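4.2 Grasping glossy vessels from the wrist view
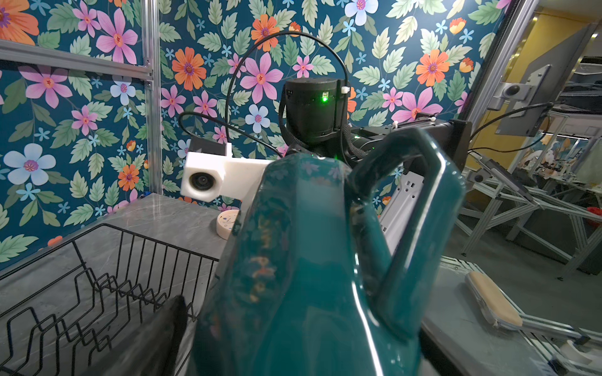 Glazed ceramics remain the hardest class in our kitchen set. Highlights move across the surface as the wrist turns, and at close range the vessel fills most of the view, so the policy has little background left to fix its position. We trained on 1,315 teleoperated demonstrations, of which 300 involved a handled vessel. Each policy was then run for 40 trials per object with the start pose drawn at random.

Figure 3. Wrist camera view during a trial with the teal pitcher. A gripper finger is against the body of the vessel; the handle is at right.

The baseline used the wrist camera alone. The second policy added a fixed overhead view, and the third also masked saturated pixels before encoding. Masking helped most in the last stage of the approach, where the baseline tended to close early. It made little difference on matte objects. Failures that remained were mainly slips at the handle, which we put down to finger placement and not to vision. Training was stopped at 1,000 epochs in all cases, following the schedule in Section 3.4. Labelling of failure types was done by one author (Thịnh Kim) and was not repeated by a second rater.

Related articles
Zaltumik: a low-cost wrist camera calibration routine
Handle detection under changing light: the Kerkemport trials
Wallpaper and clutter as visual distractors in home manipulation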